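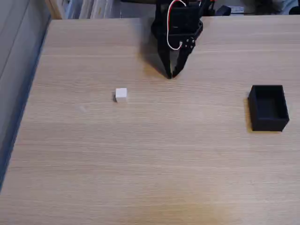
Slide 1. Gripper over the bench, fingers nearly closed, cube at left, open box at right.

Speaker notes - Keeping the Kesarby cell in service
Hélène Perron, 18/04/2026

Start with the task, one sentence only: cube goes into the box, the arm goes home, repeat. Then move straight to maintenance.

Point to the wire. Red and white pair, looped over the front of the gripper, ending at the small white connector above the fingers. The loop needs enough slack for full wrist travel and no more. In October we had intermittent dropouts on this line. Salamatu Sani traced them to a crimp that opened only when the wrist was past 25 degrees. The crimp was replaced and the loop was re-dressed. Dropouts have not come back.

Screws next. They are the small round heads to the right of the connector. Check them every 1,000 cycles, arm parked, power off. Use the short driver. A long one fouls the linkage. If a head turns at all, take it out, clean the thread, put on fresh threadlocker and wait 20 minutes before moving the fingers.

Finger alignment. Close at low force and look at the tips from the front. The gap should be a thin slit, even from top to bottom. If it is wider on one side, inspect the linkage pins before touching the offsets in the Fela controller. We lost most of a shift last year correcting in software for a worn pin.

Zeroing. Run the Dalitz routine after any work on the fingers, the connector or the wrist. Nothing between the fingers when it runs. Write the closed count in the log. Ours was 296 after the last rebuild - anyone copying this setup will get a different number, so do not copy ours.

Bench. Wipe the wood before teaching positions. Teach the cube position first, then the box. Approach the box from above its rim and set the release height last.

If there is time: the Iyamu spare gripper, and why we swap the whole unit during production and do the pins later at the repair bench.

Questions. Have the log open at the October pages.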